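We use cookies to remember your settings. Accept all | Manage choices

Kids' Corner > How Cars Work

Why Do Tires Have Grooves?

Next time you walk past a parked car, crouch down and have a good look at one of its tires (with a grown-up beside you, please!). You'll find long channels and little zigzag cuts all the way around. Together they are called the tread, and they have a very important job to do when it rains.

Rubber is wonderfully grippy on a dry road. But when there's a puddle, the water has to go somewhere, and if it can't get away, the tire may start to ride on top of it like a water ski. Drivers call this aquaplaning — a splendid word, but no fun at all in a car. The grooves give the water a path to escape, so the rubber can press down on the road again.

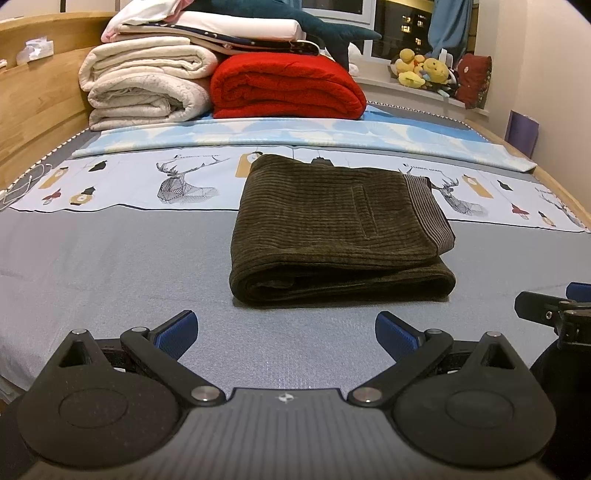 Corduroy has ridges and grooves too.

As a tire rolls along, mile after mile, its tread slowly wears down and the grooves get shallower. Many tires have small raised bars hidden inside the grooves, and when the tread is level with those bars, it's time for new tires. See if you can find one!

Comments

Keerthana Lobo: My son checked our whole street and found 3 kinds of zigzag!

Radek Kolář: Could you do brakes in December, please?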